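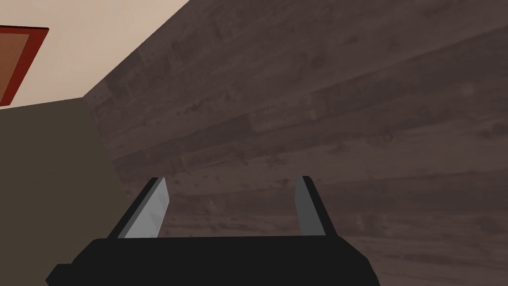
I'm going to my first red carpet in August and I need help from people who've done it! It's the Brarkosley premiere at the Hakim in Clanddale, and I have a fan ticket through Broltus, which I still can't believe. The ticket says "dress to impress, black and silver theme," and that's where I'm stuck. I love the pairing of flat matte black with a pale silvery gray, same as the black body and lighter finger on the gripper up top, so I'm thinking a plain black jumpsuit with a silver-gray jacket over it, nothing sequined. Is that too quiet for a premiere? And how early do I have to show up if I want a real chance at seeing Jad Majali come down the carpet? I've been a fan since his soap days and I'd love an autograph. I'm number 839 on the list, if that tells anybody anything.

Asked by marigold_matinee

3 answers

Top answer, from balconyrow

Oh, you are going to have the best night! I've done four of these at the Hakim and I still get butterflies when the first car pulls up.

Your outfit sounds perfect. The theme is really for the guests walking the carpet, and on the fan side you'll see everything from ball gowns to jeans with a nice top. A jumpsuit is smart, too, because you'll be standing a lot and leaning on a barrier. Wear shoes you've already broken in. I wore new heels to my first one and watched the second half of the movie barefoot.

Now the timing. Your list number only matters for your seat inside. The carpet spots are first come, first served, and the first 100 people get the stretch closest to the cars — that's where you want to be. For a 7 p.m. start I'd get there by noon. Last time I was in line at 11:30 and they handed me wristband 81, so it does fill up.

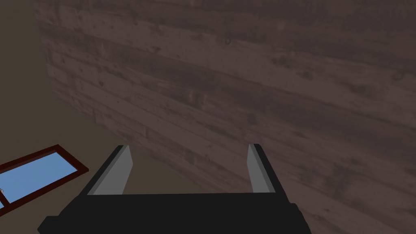
Once you're through the gate, try to stand on the left as you face the doors. The press line is on the right, and the actors spend ages there with their backs to the fans. On the left they tend to stop once they're done with interviews, when they're a lot more relaxed and will chat. Bring two markers (one silver, one black) and have the cap off before anyone reaches you. Say your name clearly and hold the photo or poster flat on something stiff. I use the back of a clipboard.

As for Jad Majali, he's lovely with fans. He signed for a good long while at the last one I went to and even went back for a kid he'd missed. I can't promise he'll do the same for you, of course, but he's one of the good ones.

Also eat something before you line up! There's a sandwich place across the street but you'll lose your spot if you're by yourself.

Answer from tj_popcorn

noon is kinda late imo, go at 10. also check the bag size, mine got turned away and I paid 80 bucks for parking so I couldn't even run back to the car in time

Answer from Lorna in row F

I haven't been to the Hakim, only to smaller premieres, so take this for what it's worth. Silver-gray looks gorgeous in photos at dusk. If the jacket is light, bring a sweater you can stuff in your bag, because theaters blast the air conditioning in summer. Pin your hair back if it's long — mine is blown across my face in every single picture I have from the carpet.

And put the phone down for a minute when he walks by. I have a very shaky video of my favorite actress and hardly remember seeing her.

Comment from marigold_matinee

Thank you all so much!! Going with the jumpsuit and aiming for 10:30. Does anybody know if the wristband lets you leave for the restroom?

Comment from balconyrow

Yes, but tell the people next to you before you go, and be quick after five or so. They close the side gate when the cars start coming.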